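Itside retira 16 pinzas manuales por un fallo en el cierre de los dedos

La avería, localizada en el muelle de retorno del varillaje, dejaba la pinza cerrada tras soltar el gatillo. Una operaria sufrió una contusión leve en un dedo

Redacción

La empresa de servicios de automatización Itside ha retirado del uso 16 pinzas manuales de dos dedos después de que varias unidades quedaran bloqueadas en posición de cierre durante tareas domésticas de recogida y empaquetado. El incidente que motivó la retirada se produjo el miércoles por la tarde, cuando una operaria sufrió una contusión leve en el índice al intentar liberar un objeto retenido entre las almohadillas. Fue atendida en el centro de trabajo y no causó baja.

Las pinzas, de la serie Breltov, se sujetan con la mano y reproducen la geometría del efector final que después monta el brazo robótico. El operario ejecuta con ellas la tarea y el sistema registra la trayectoria y la apertura de los dedos. Itside las emplea en domicilios, con objetos corrientes de formas y rigideces distintas: textiles, envases, bolsas, juguetes blandos.

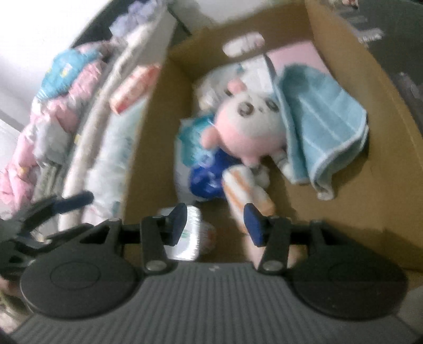
Trabajo con la pinza manual sobre una caja de cartón con un peluche, una toalla y varios envases. Foto: Itside

Según el informe interno firmado por Montserrat Manríquez, responsable de seguridad de la compañía, el fallo se encuentra en el muelle de retorno del varillaje que sincroniza ambos dedos. El muelle pierde tensión con el uso y deja de vencer el rozamiento del mecanismo cuando la apertura es pequeña. El resultado es una pinza que no se abre al soltar el gatillo y que mantiene una fuerza residual sobre el objeto agarrado.

En el banco de ensayo se midió una fuerza residual de 53 newtons en la unidad implicada. El límite que Itside aplica a sus herramientas manuales para esa condición es de 2 newtons. «El valor no procede solo del muelle. En esa unidad había además fibras textiles compactadas en la articulación, que actuaban como cuña», señala Manríquez en el documento.

La presencia de fibras se ha confirmado en otras unidades del mismo lote, aunque en menor cantidad. El informe la relaciona con el manejo repetido de toallas y mantas, y advierte de que el manual de mantenimiento vigente no incluía la limpieza de la articulación entre sesiones. Solo preveía la revisión visual de las almohadillas y la comprobación del par de apriete de los tornillos de los dedos.

El fallo tampoco se detectaba en el registro de datos. El codificador mide la posición de los dedos y no la del gatillo, de modo que un bloqueo se grababa como un agarre mantenido de forma voluntaria. Amarachi Edet, ingeniera de datos del proyecto, ha revisado las sesiones hechas con las pinzas afectadas y ha marcado 51 secuencias como dudosas. En todas ellas la apertura permanece constante mientras la herramienta se desplaza con sacudidas cortas, un patrón que Edet atribuye a los intentos del operario por soltar la pieza.

Las secuencias marcadas se han excluido del conjunto de entrenamiento hasta que puedan contrastarse con el vídeo. La ingeniera considera que el efecto sobre los modelos ya entrenados será limitado – la mayor parte de las sesiones es reciente y no había entrado todavía en ningún ciclo – pero no lo da por descartado. 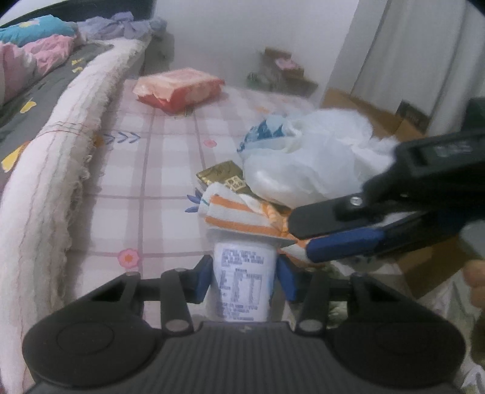 El riesgo aumenta en las tareas con más de una pinza sobre los mismos objetos, según el informe. Si una de las herramientas se bloquea, la reacción habitual es acercar la mano libre o la segunda pinza para ayudar a soltar la pieza, y los dedos quedan dentro de la zona de cierre. Así ocurrió el miércoles: la operaria tiró de un envase retenido, el varillaje venció de golpe la cuña de fibras y el dedo quedó golpeado contra el soporte de la almohadilla.

El taller Lacson, que fabrica el varillaje para la serie Breltov, ha reconocido que el muelle montado en este lote tiene una constante inferior a la del diseño original. El cambio se introdujo para reducir la fatiga de la mano en sesiones largas. Dindo Buenaventura, jefe técnico del taller, sostiene que la pieza cumple la especificación acordada si la articulación está limpia, y añade que los ensayos de durabilidad se hicieron con objetos rígidos. «No se ensayó con tejido. Ese ensayo se incorpora ahora», afirma.

La solución prevista consta de un muelle de mayor constante, un fuelle que cierra la articulación y un pasador de desbloqueo accesible desde la empuñadura. Este último permitirá separar los dedos sin introducir la mano entre las almohadillas. Lacson espera entregar los primeros conjuntos modificados en agosto.

Hasta entonces, Itside ha fijado medidas provisionales para las pinzas de otros lotes que siguen en servicio. La articulación se limpiará con aire a presión al inicio de cada sesión y se hará una prueba de apertura en vacío con diez ciclos completos. Si la pinza se bloquea con un objeto dentro, el operario debe apoyarla, retirar ambas manos y avisar al supervisor. Queda prohibido el uso de la segunda pinza como palanca.

Virgilio Bañez, coordinador de operaciones, indica que las sesiones en domicilios continúan con menos equipos y que no se ha cancelado ninguna de las previstas. Los brazos robóticos no están afectados, ya que su efector utiliza un accionamiento eléctrico sin muelle de retorno.

La consultora Hultier, contratada para la verificación externa, examinará la unidad implicada y dos más del mismo lote. Su informe incluirá una estimación de las horas de uso a partir de las cuales aparece la pérdida de tensión, dato que Itside no ha podido establecer porque las pinzas se intercambiaban entre equipos sin registro individual. La empresa ha empezado a numerarlas esta semana.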